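Monday

Woke before six and couldn't get back to sleep, so I answered mail until it got light. Wekesa has paid the 227 for the van. I owe him lunch.

Bus to Stevstead at nine. The round table is staying, we settled that. Elínborg wanted the white one from Lestidel for 400 and I said the honey-colored top looks better against a pale wall, and she gave in before I'd finished my coffee. Small blocks today, one pink and two light blue.

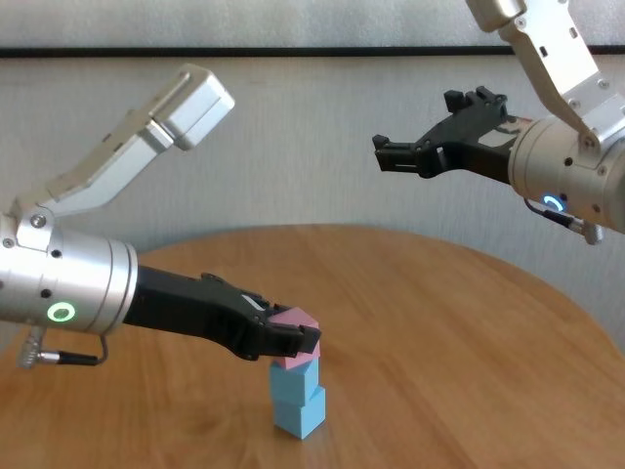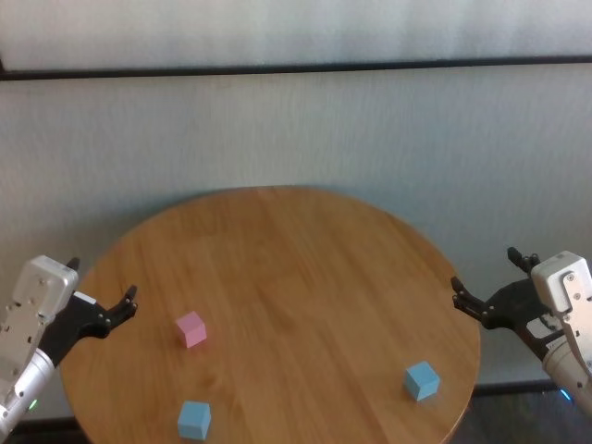

I still like the pink with that blue. Might use the pair for the bathroom at home if Amr doesn't object. He usually does.

Lunch was soup again. Bakari called at 2 about the shelves and I told him to wait until the paint is picked. Need to wipe down the table tomorrow and find the felt pads for the legs. I bought a pack in December and have no idea where I put it.

Home by seven. Rice, eggs, bed.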